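Chapter 4
Floors and Fixtures in Small Washrooms

4.1 Scope of the chapter

The washroom is usually the smallest room in a building and the one with the most edges per unit of floor. Every joint between tile and wall, and every line where a fixture meets the floor, collects moisture and fine debris. Chapter 3 dealt with open floors, where a mop or machine can travel in long passes. In a washroom the passes are short, and most of the time goes to corners and bases.

This chapter covers three surfaces: the floor covering, the outside of the toilet, and the lower part of the walls. Interior bowl cleaning and descaling are treated in Chapter 5. Mirrors and basins are left to Chapter 6.

4.2 Polished stone and tile

A polished floor shows residue sooner than a matte one. Detergent left to dry forms a film that dulls reflected light, and the film is easiest to detect at a low angle. Inspect the floor with the ceiling lights on, looking toward a light source - streaks that cannot be found from directly above are then plain. Marble is also attacked by acid. Products meant for lime removal must be kept off it, including drips from the fixture. In the Onu method, used throughout this book, the floor is rinsed with two changes of clear water.

4.3 The base of the toilet

Close the lid before any work on the outside of the fixture. Clean from the lid down, and treat the joint at the floor last. Objects standing near the base, shoes included, leave marks on a wet floor and are moved first.
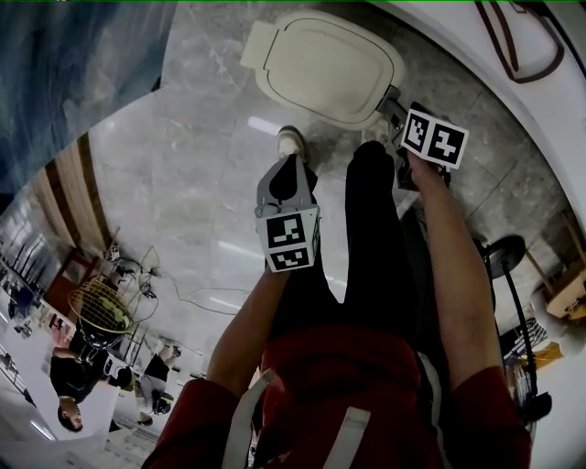
Figure 4.1 Toilet with the lid closed, on large gray marble tiles with white veining. Pale bands on the polished floor are reflections of ceiling lights.

Sealant at the base is checked by eye and then by touch with a gloved finger. Gaps are recorded on the room sheet and reported before the next wet cleaning. Section 4.4 gives the layout of the sheet.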